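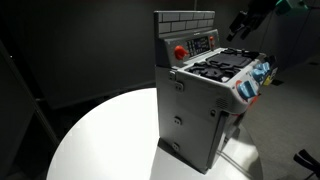

I bought the Orard play kitchen for my niece back in April, and I've now had enough weekends with it to say something useful (I hope!).

First, putting it together. The instructions are mostly drawings, and the drawings are tiny. My friend Refilwe came over to help and we still put one panel on backwards and had to start that part again. Set aside a whole afternoon, and don't let a four-year-old near the bag of screws. I did - big mistake.

Once it's up, though, it's a really solid thing. She leans on it, climbs on it when I'm not looking, and it hasn't wobbled. The height is good for her now and I think she'll get another year or 2 out of it. We looked at the Vuklow set as well, which was cheaper, but the one in the store felt flimsy and the doors didn't close right.

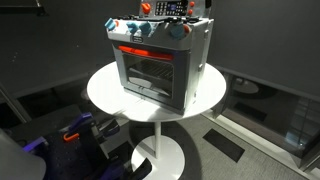

What surprised me is how long she plays with it. We're talking almost 70 minutes one rainy morning, making me soup. So much soup! My coffee went cold twice and I was told it was "still cooking" when I asked for it back.

Gripes? The stickers started peeling in the first month, and the little plates it comes with are thin enough to crack if you step on one (ask my husband's foot). I wrote to Orard about the plates and they sent new ones, no fuss, but it took ages.

Would I buy it again? Yes, but I'd wait for a sale and get better plates somewhere else. If you're short on floor space, measure first - ours ended up in the hallway for a week while we moved the bookcase.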